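Chapter 4
Why Small Car Makers Share Parts

A firm that builds 1000 cars a year pays almost as much to design a door hinge as a firm that builds far more. The cost has to be spread over fewer cars, so each one carries a larger share.

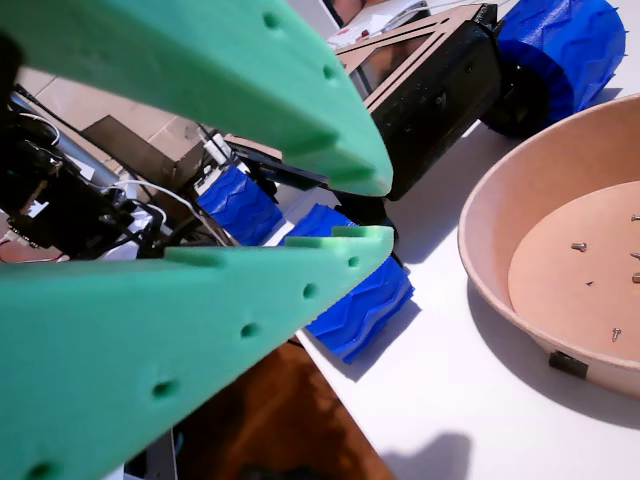
Figure 4.1 A small wheeled rover behind two green gripper fingers.

Kolev, a maker of light vans in Fotcombe, faced this problem with its Hulix model. Its engineer, Olga Figueroa, listed 56 parts that the buyer never sees or touches. Window motors, wiper arms and brake pipes were all on the list.
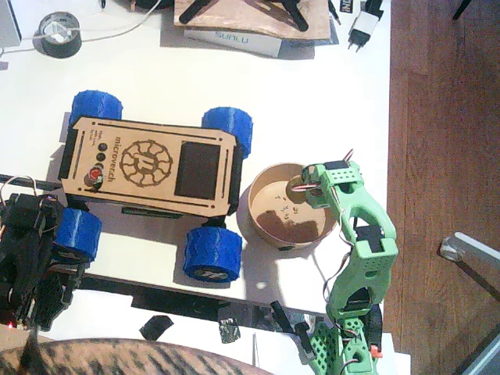
Most of these could be bought from a larger maker at a lower price. The drawback was control. When the larger maker changed a part, Kolev had to test its van again, and this could take up to 12 weeks.

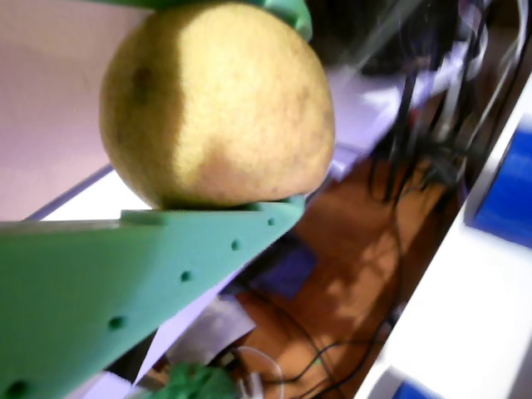 What is a shared part?
A part of the same design fitted to vehicles from two or more makers.

Section 4.1 looks at how the price of a shared part is agreed. Read it with the Hulix parts list in Appendix B to hand.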